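Fórum Bovau › Aprendizagem por demonstração › Coleta de dados

Tópico: Duas mãos, dois cubos – quantos episódios antes de mudar a disposição da mesa?

umow_tele
Sep 7, 2024
Boa tarde a todos. Peço desculpa pelo meu português, não é a minha primeira língua e escrevo devagar.
Estamos a gravar demonstrações por teleoperação para uma política bimanual, no projeto Sarkar. A tarefa chama-se "aproximar": cada mão segura um cubo e leva-o até perto do outro, sem tocar. Depois os cubos voltam à mesa. Temos 318 episódios gravados, dos quais 190 passaram na revisão. Os restantes foram rejeitados quase sempre pelo mesmo motivo, o operador hesita a meio e corrige a posição muitas vezes.
A minha dúvida é a seguinte. Até agora mudámos muito pouco os objetos que ficam na mesa e que não fazem parte da tarefa. Devo continuar assim até ter uma base sólida, ou devo variar já? Deixo também a nossa lista de trabalho, para perceberem como fazemos cada gravação.

1. Preparar a mesa
Colocar os dois cubos nas zonas de partida e os objetos de distração em qualquer lugar livre. Não gravar ainda. Verificar que os cabos dos pulsos têm folga suficiente para o movimento completo.

2. Gravar a aproximação
O operador pega nos dois cubos ao mesmo tempo, ou com pouca diferença, e para quando o intervalo entre eles é pequeno. Cubo verde na mão esquerda, cubo laranja na direita. O frasco de vidro fica de pé e não se toca nele.

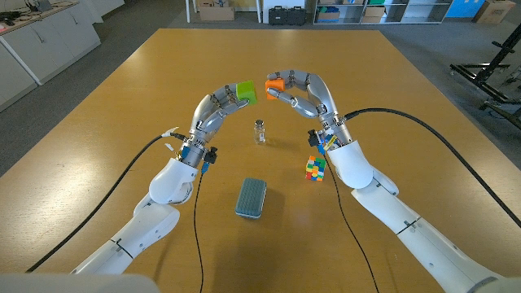

3. Devolver e marcar
Pousar os cubos, abrir as mãos, carregar no pedal de fim. Escrever a nota de qualidade logo a seguir, enquanto o operador se lembra do que fez.

4. Revisão
Uma segunda pessoa vê o episódio a velocidade dupla e aceita ou rejeita. Não se corta nada no meio.

Agradeço qualquer opinião.

pinça_lenta
Varia já. Eu cometi o erro contrário: gravei 3,980 episódios com a mesma disposição e a política ficou ótima naquela mesa e inútil na mesa do lado. Bastou tirar uma caixinha que estava sempre no mesmo canto e o braço direito começou a ir para o sítio errado.
Vejo que tens um cubo de peças coloridas entre os distratores. Isso é bom, tem verde e tem vermelho, obriga o modelo a olhar para a forma. Mas então muda-o de lugar em cada episódio, senão ele passa a ser um ponto de referência.

tristley_lab
Não concordo, ou concordo só pela metade. Com 190 episódios aceites, se variares tudo ao mesmo tempo, nunca vais saber porque é que falha. No nosso grupo fechamos primeiro uma disposição, treinamos, vemos se o movimento é razoável, e só depois abrimos. O problema do pinça_lenta não foi começar fixo, foi ficar fixo tempo demais.

pinça_lenta
Aceito a crítica do tempo demais. Mas "ver se o movimento é razoável" numa só disposição dá uma confiança falsa. Eu também vi curvas muito bonitas.

umow_tele
Obrigado aos dois. Uma pergunta para o tristley_lab: quando dizes abrir, é mudar os distratores ou mudar também as cores dos cubos? Nós temos sempre verde à esquerda e laranja à direita.

tristley_lab
Primeiro os distratores, depois as posições de partida, no fim as cores. E a troca de cores entre as mãos eu trataria como um lote separado, com etiqueta própria. Se misturares sem etiqueta, arrependes-te na hora de filtrar.

cabo_solto
Entro só para falar dos cabos. Na tua foto eles passam por cima da mesa dos dois lados, e há uns finos que descem dos pulsos para a frente. Para a câmara da cabeça isso também é imagem, e muda de episódio para episódio sem tu quereres. Ou prendes todos, ou aceitas que variam, mas então não prendas uns dias sim e outros não. Nós mudámos a fixação a meio da coleta e o lote antigo e o novo comportavam-se como 2 robôs diferentes.

umow_tele
Isto é um ponto em que não pensei. O grosso da direita é o que mais se mexe, no braço esquerdo temos menos problema. Vou perguntar se podemos prender sem limitar o pulso.

pinça_lenta
Eu deixava variar. Cabo preso parte-se.

cabo_solto
Cabo mal preso parte-se. Com folga no cotovelo e no pulso não tive nenhum partido até hoje.

mesa_quatro
Sobre os rejeitados: não os apagues. A hesitação do operador é má para imitar, mas os momentos em que ele corrige a posição servem para ensinar recuperação. Nós guardamos numa pasta à parte com o motivo escrito. Se o motivo for só "mau", ninguém aproveita nada.

umow_tele
Não apagámos nenhum, mas infelizmente o motivo está escrito em poucos. Vou pedir à revisão para preencher de novo.
Decidi o seguinte: distratores mudados em cada episódio a partir do próximo lote, posições de partida iguais por enquanto, cores em outubro, com etiqueta. Quando tiver o primeiro treino volto a escrever aqui – mesmo que seja mau.

tristley_lab
Parece-me bem. Guarda uma disposição de mesa que nunca entre no treino, só para teste. Escolhe-a agora, antes de gravar mais.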